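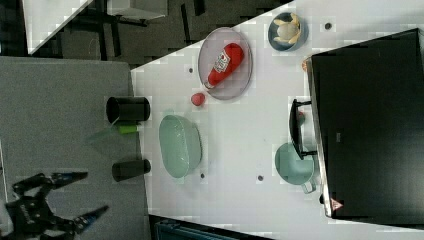 Sinan Başaran wrote back on our first draft that a handoff sheet is only as good as the nurse who has time to fill it in, and that we should have started with the time problem and left the form for later. We agreed with most of his comment, and this version of the report is organized differently because of it.

# Bedside Shift Handoff on a Medical-Surgical Floor

Senior practicum project, nursing program, Tanner campus
Final report, May 2022

## Background

Our group did its practicum on a medical-surgical floor at Verkura Hospital. Nurses there gave shift report at the station, usually from memory and from notes on folded paper. The unit had tried bedside report once before and had gone back to the station within a few months. The nurses we asked about it gave different reasons. Several said it took too long. Others were uncomfortable talking about test results in a shared room.

The nurse manager asked us to look at report from the student side, meaning what a person new to the floor can and can't follow. That was our starting question. It grew into a small trial of a written sheet used at the bedside.

## What we did

We first sat in on station report for two weeks and wrote down what was covered for each patient. No patient names or room numbers were recorded. Nesrin Baysal made the checklist we used for this. It had the headings we were taught in class (situation, background, assessment, recommendation), plus lines for IV access, diet, fall risk, and pending labs.

Next we drafted a one-page sheet and showed it to the nurses on days and nights. The first draft was too long. It had a full medication section that repeated what was already in the chart, and we took that out. Diet and activity were moved to the top at the request of the night shift, who said those were the items they most often had to look up.

In the trial itself, 17 nurses agreed to use the sheet at the bedside for three weeks. The outgoing nurse filled it in during the last hour of the shift, and both nurses went into the room together. Anything sensitive was discussed in the hallway first. At the end we gave out a short survey with space for comments.

## Results

Pending labs were the item most often missed at station report. During the trial they were mentioned much more regularly, which we think is due to having a printed line for them. Fall risk was already covered well before the trial and did not change.

Time was mixed. We had planned on 20 minutes for a full assignment. Day-to-evening report usually fit into that. Night-to-day report often didn't, mainly when a patient was awake and had questions. Two nurses stopped using the sheet in the second week for this reason and went back to the station. We kept their surveys in the results.

Comments were mostly short. A few of them:

- "Good for new people. I don't need it for patients I had yesterday."
- "I caught an infiltrated IV at report instead of an hour later."
- "Print it on one side only."
- "Patients like it, families like it more."

Newer nurses rated the sheet higher than experienced nurses did. The group was too small to say much about that.

## Problems

We did not time station report before the trial, so we can't compare it with bedside report. This is the point Sinan Başaran raised, and we can't fix it now. Our observers also knew the nurses by then, which may have affected what was said in front of us.

The sheets were supposed to go in the shredding bin at the end of each shift. Some were left in pockets and carried off the unit. We reported this to the manager and added a reminder at the bottom of the page. If the unit continues with paper, it needs a better answer than a reminder.

We also didn't ask patients anything. Our project approval covered staff only, and a change would have taken longer than the practicum.

## Recommendations

1. Time station report for at least two weeks before any further trial.
2. Keep the shorter sheet, with diet and activity at the top.
3. Let nurses skip the background section when the same nurse had the patient the day before.
4. Decide where sensitive information is discussed, and put it in the unit's orientation packet.

The next practicum group starts in August. Our checklist, the blank sheet, and the survey questions are in the course folder for them. Completed surveys stay with the instructor.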